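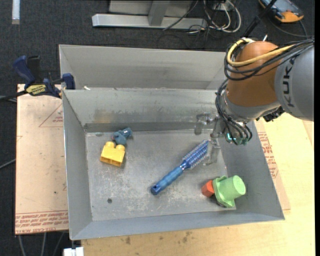
A robot arm reaching into a metal bin. The clear fingers of its gripper are near the hairbrush.

Looking after a robot arm

A robot arm can pick things up all day, but it can't look after itself. People have to set it up, check it and fix it. At the Prorkex workshop in Clesau, one arm works over two metal bins.

Keeping things still

The arm knows where the bins are because someone measured it and typed the numbers in. If a bin gets bumped, the numbers are wrong and the fingers may close on air. A clamp holds things in place at one corner — it works like a very strong clothes peg. Each morning a worker gives the bin a push to make sure it doesn't budge.

Checking the cables

Look at the thick yellow cable and the black ones looped around the arm. Cables on a robot carry power and messages. They need some slack, just as your sleeve needs room when you bend your elbow. If they are too tight, they can pull out. If they are too loose, they can catch on the side of the bin. The worker moves the arm slowly through every bend and watches the cables the whole way.

Caring for the fingers

The fingers on this gripper are see-through. Fingers get dusty, and dusty fingers slip. They are wiped with a soft cloth after every 200 picks. Once a week they are checked for splits, and a split finger is swapped for a new one. The job takes 14 minutes.

Trying it out

After any repair, the arm has a practice run. Things with different shapes go in the bin, such as a hairbrush or a toy block. A round handle is harder to hold than a flat side, so both kinds are used. In January the arm did 102 practice picks after its wrist was repaired.

Staying safe

Before anyone puts a hand in the bin, the arm is stopped and its power is locked off. Even a slow robot arm is strong enough to hurt you.

Words to know

Gripper: the part of a robot that holds things.
Slack: the loose part of a cable or rope.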